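In Praise of the Slow Bus

2 Sep 2018

I have been taking the 71 from Tellstead to Uvdale for the better part of my grown-up life, and for most of that time I have been told, kindly and at length, that there is a quicker way of doing it. There is. You can drive over the top road and be in Uvdale before you've finished a decent programme on the radio, or you can take the express, which stops at the hospital and the retail park and nowhere else. The 71 goes round by the river, up through both the villages, back down to the river again (I have never understood that part) and in past the cattle market, and by the time you get off you have been sitting down for so long that your knees have opinions.

I love it, and I've spent a good deal of August trying to work out why, because the company has put up one of those laminated notices at the stop asking for our views on "simplifying the route". I have filled in enough forms in my life to know what simplifying means. It means the river bit goes, and then the villages go, and what's left is the express with a different number on the front.

So these are my views, or more of them than would fit in the box.

The first thing I'd want to say is that a slow bus is a different animal from a fast one that has been held up. On a late express everybody is cross. They look at their phones and sigh and lean out into the aisle to see what the matter is. On the 71 there is nothing to be late for, or at any rate anybody who had something to be late for would have gone another way, and that makes for a different sort of company. People talk. They don't talk all the time, and not to everyone, and there's a perfectly good understanding that a person with a book open is to be left alone. But I have had some of the best conversations of my life on that bus with people whose names I never learned. I was taught how to prune a fig between the chapel and the second village. I heard the whole story of a marriage once, beginning to end, and got off a stop late so as not to miss how it came out. (Happily, more or less. They have separate kitchens.)

My mother used to say that you could tell how a place was getting on by who was on the bus, and I think she was right, though she said it mostly as a way of being nosy. In the mornings it's the college lot, who sit upstairs and smell of toast. After them come the people with appointments, dressed a bit better than they need to be. Then there's the long quiet stretch in the middle of the day which belongs to us, the ones with shopping trolleys and time, and I don't mind saying I've grown into it. When I was thirty I thought of that as the sad bus. I had no idea how much fun they were having!

I ought to be fair to the other side. I know a bus costs money to run whether there are two people on it or forty, and I know there are days when there really are 2 people on it, and one of them is me. My nephew, who is good with figures and patient with his aunt, sat me down with the council's papers. Last year 1365 people a month used the stops along the river, and this year it's 1248, and he turned the page round so I could see the line going down. I can read a line going down. But I said to him, and I'll say it here, that they took away the early one in between, and moved the Uvdale stop from outside the library to the far side of the ring road, where you have to cross at two sets of lights with your bags. If you moved the bread to the top shelf of the shop you'd sell less bread, and I don't think you'd be right to put it down to people going off toast.

And there's the matter of what it costs when the bus isn't there, which never seems to have a column of its own. The woman who gets on at the bridge goes to see her sister twice a week. She doesn't drive, and the sister doesn't get out. If the river bit goes then I suppose she'll take a taxi once a fortnight, and then it'll be at Christmas. No one will have decided that. It won't be in anybody's papers. It will just be what happened, in the way that the Vasilakis bakery shut after they took the stop from outside it, and we all said what a shame and wondered whether they'd been thinking of retiring anyway.

I went abroad a few years ago, to a town called Wuradov, where I had a cousin by marriage, and the thing I remember best is the bus. It was older than ours and a good deal dirtier, and it ran every quarter of an hour to villages you would swear had six houses in them. I asked my cousin how on earth they paid for it, and she looked at me as if I'd asked how they paid for the pavement. I have thought about that look a lot. We've got used to asking whether a bus can earn its keep – and I do see why, there's only so much in the pot – but I can't remember anybody asking it of a street lamp.

I don't want to make it sound like heaven. The heating has two settings, off and feet. There is a smell in wet weather that I won't go into. I have stood at the cattle market in sleet for a bus that simply didn't come, and said things about the company that I wouldn't want printed. But I've had forty minutes of river twice a week for most of my life, in every kind of light, and herons, and the mill with the tree growing out of it, and I'd never have had any of that from the top road, where you have to look where you're going.

The forms are by the door in the library, under the noticeboard, and you can hand them back at the desk. Do write outside the box if you need to. I went over onto the back and then asked for a second sheet, and the girl was very nice about it.
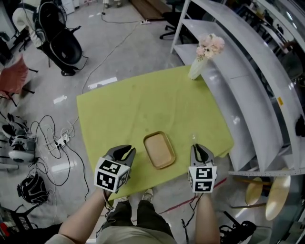

I put down the bit about the lights on the ring road as well, and the early bus, and I've asked for the timetable at the bridge to be put back in its case, where a person with ordinary eyesight might have some chance of reading it.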